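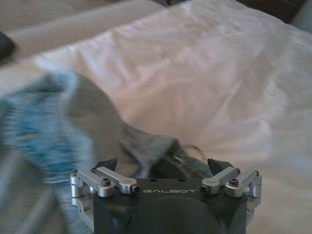
Folding jeans, the way I do it

I wrote this section for the Pestorier wardrobe guide after my own jeans shelf at home slid onto the floor for the second time in July. You need a flat surface, your jeans and a bit of patience. If you have the Gorent shelf insert, great, but any shelf at least 12 inches deep will do (mine was a secondhand Erkuvholm and it's fine).

Before you start

Empty the pockets. All of them, including that tiny one on the front! Close the zipper and the button too, or the waist will flop around while you work.

Caution: don't fold jeans that are still damp at the seams. Thick denim holds water at the waistband long after the legs feel dry, and I've ruined a whole pile that way.

Steps

1. Lay the jeans down and shake out any twist in the legs. If they've landed in a heap, find the waistband first and work from there.

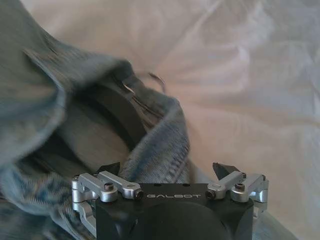

Blue denim, still bunched up and folded over itself.

2. Pull the waistband straight with both hands and smooth the fabric down toward the hems. I use the side of my hand for this, like I'm brushing crumbs off a tablecloth.

3. Fold one leg over the other so the outer seams line up. The seat will stick out in a little triangle, so tuck that in.

4. Turn the hems up to just below the waistband, then fold again in thirds.

5. Stand the bundle on its folded edge. If it falls over, the thirds were too loose, so open it back up and go again from step 4.

Note: stretchy jeans never stand up as well as stiff ones. I lay mine flat on top of the others and leave it at that.

Shelf load

The Gorent insert is rated for 90 pounds, and you'd have to own around 200 pairs of socks on top of your jeans before you worried me. The clip-on Hubáček divider is a lot lighter, so keep heavy denim off it and use it for T-shirts. Clip it on from the front and push until both tabs click.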